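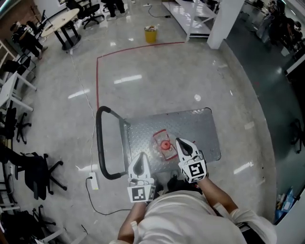
The little clear box with the red trim, riding on the cart.

So the cart has taken over my life a bit, and I promised a few of you I'd write about it, and it's 2013-07-21 and I still hadn't, so let's go!

If you're new, I've been helping sort out the shared workroom at Endstead since March. When I say sort out, I mean the kind of sorting where you pick up a jar of screws, look for the place where jars of screws live, find out there isn't one, and put it back down where it was. I did that for weeks. Then we got a flat cart with a gray diamond-plate deck and a big black push handle, and I have been a much happier person (my back too).

The way I use it is dumb and simple. Whatever doesn't have a home goes on the cart. I push the cart along the shelves, and everything has to come off before I go to lunch. Big stuff is easy. It's the little containers that get me, like that clear plastic one with the round red cap in it. Is it a cap for something? Is it spare? Does it belong with the container or did somebody just drop it in there? I've moved a cap like that between three different shelves in my time and I still couldn't tell you.

What I do with the mystery ones now is give them a shelf of their own. It's on the white unit, the glossy one, and I put a strip of tape along the front that says ASK. Gayan Rathnayake went through it last month and rescued 13 things in one go, including a hinge he'd already bought a replacement for. He was so pleased. The replacement hinge then went on the ASK shelf, so I'm not sure we came out ahead.

A couple of things I've learned about carts, if you're thinking of getting one:

Metal decks are loud. Set a plastic box down on diamond plate and the whole room knows about it. I tried a rubber mat for a while (a cheap one from Bandara) but small things stuck to it and it smelled like a tire, so it's gone.

Watch your cords. Ours run across the floor more than I'd like, and a cart wheel and a power strip are not friends. I keep meaning to get those cord covers from Zengate and I keep not doing it.

Red tape on the floor is great. I was a skeptic! But a line on the concrete does more than any sign I've ever printed, and I have printed a LOT of signs. The floor's so shiny the tape really pops.

Also, put a trash bin near wherever you're sorting. We've got a yellow one and I would fight for it. If I have to walk across the room to throw away a bent paper clip, that paper clip is going in my pocket and then through my washing machine.

Next up is the drawer cabinet from Jaltau, which has 2 drawers that won't open and 8 that won't stay shut. I've been putting it off. If anybody has a trick for stuck metal runners, please leave it in the comments, I've already tried candle wax and swearing.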